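Disputing a parking fine in Collholm

In November I came back to my car on Riltstead Road and found a ticket under the wiper. The fine was $302 for stopping in a loading zone. I had parked there before without trouble, so I walked up and down the block looking for the sign. It was there, but it faced the wrong way and had a tree growing over most of it.

My first thought was to pay and forget it. Naledi Swanepoel from work had done that the year before with a similar ticket and regretted it. She told me to ask for a review first, as the due date is put on hold while they look at it. I checked the back of the notice and it said the same thing in very small print.

The review form is online. It asks for the notice number, your rego and your reasons. I kept mine to one paragraph. I said where the sign was, which way it faced and that the branches covered the times. I attached two photos of the sign and one taken from the driver's seat — that last one took a few goes to get right.

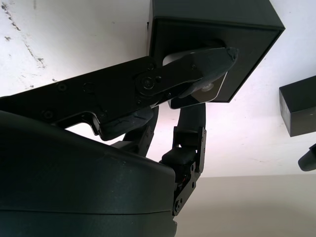 The first answer was no. It was a form letter that didn't mention the sign at all, and it gave me 30 days to pay or choose to go to court. I rang the number on the letter and got Lungile Ngubane, who was polite and said the photos hadn't opened on their end. She told me I could ask for a second look if I sent new material. So I went back to Riltstead Road and took the pictures again, much closer this time, close enough to show the bolts in the bracket the way you can see the round screws in those black plates. I printed them and posted them with a copy of the form letter.

The second answer took longer. They withdrew the fine and replaced it with a caution, so there was nothing to pay. The letter didn't say why.

If I'd had to go to court I would have talked to the duty lawyer first. Myung-ja Ahn did that over a speeding charge and said it was worth the morning off. Her fine was $543 and came down to $100, but she still lost the points.

I drove past last week and the tree has been cut back. The sign still faces the wrong way.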